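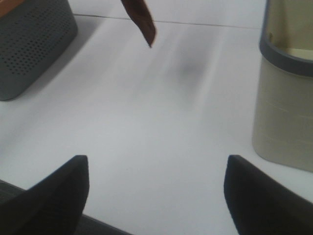
## The white table and the gray speaker

I have been promising a post about the desk for weeks, and my sister keeps asking whether I've given up on the blog, so let me make some tea and get on with it.

If you've been reading since the Nenwood apartment (hello, both of you!) you'll remember the old desk. It was my uncle's, it was nearly black, and every single thing I owned ended up on top of it. Mail, pens, three kinds of tape, the charger for a camera I gave away. I loved that desk and I could never find my scissors. When we moved, it wouldn't go up the stairs, and after a long afternoon of turning it this way and that on the landing we carried it back down again and my cousin took it home to Brusow, where I'm told it now holds up a fish tank.

So I bought a white one. I wasn't sure about white. I pictured coffee rings and ink and a permanent gray smudge where my elbow goes, and yes, I've had the coffee rings, but they come off with a damp cloth and I've stopped worrying. What I like is how plain the top is. It's matte, so the light goes soft and sort of pale gray across it, and you get these faint slanting streaks that I find very calming when I should be answering email. A shiny top would have driven me crazy by the second day.

The rule I made for myself is that only the speaker gets to live there full time. It's the gray one with the rows of little round holes all over the front and a strip of warm orange-brown along the top, and I'm fonder of it than a person should be of a speaker. I found it at the secondhand place in Tindley for 39 dollars, marked down because the box was missing. Who needs the box? I would only have kept it in the closet for ten years. I've got it in a corner of the table, and the rounded edges mean I don't bark my knuckles on it when I reach past for the window latch, which I used to do with the old one about once a day.

It took me a while to settle on the spot. First I had it right in front of me, and the sound was lovely but I kept talking to it like it was a guest. Then I tried the bookshelf, where everything came out boomy and the lower shelf buzzed whenever there was a bass line. My friend Khoa Âu came over for dumplings one Thursday, listened to half a song, got up and moved it back to the table without saying a word. He was right, and it has stayed on the table ever since.

### What I did with everything else

The rest of the old desk clutter had to go somewhere, and I'd love to tell you I threw it all out. I did throw out a lot! The dried-up markers went, and the tape that had turned to glue, and a stack of takeout menus from restaurants in a town I no longer live in. What was left I sorted on the living room floor over two evenings, with the radio on and Tăng (the cat, for anyone new) lying across whichever pile I needed next.

Pens and scissors are in the top drawer of the little cabinet under the window. Paper is in the second one down. Cables got their own bag, each one tied with a bit of string and a paper tag, and I have looked in that bag exactly twice. Letters I mean to answer go in the blue folder by the door, and I'm behind on those, so if you wrote to me in the spring, I'm sorry, yours is in there and I think of it often.

Things still wander in. I put something down while I'm on the phone and it's there at suppertime, and some nights I'm too tired to do anything about it. But clearing off takes a couple of minutes now, and with the old desk it took a weekend and a certain amount of sighing.

I'm still thinking about a lamp. The overhead light is fine for most of the day, but in December it's dark by the time I sit down with my letters and I'd like something smaller and yellower. If you have one you love, tell me which and how long the cord is, because the outlet is in a silly place behind the cabinet and I am not moving that cabinet again.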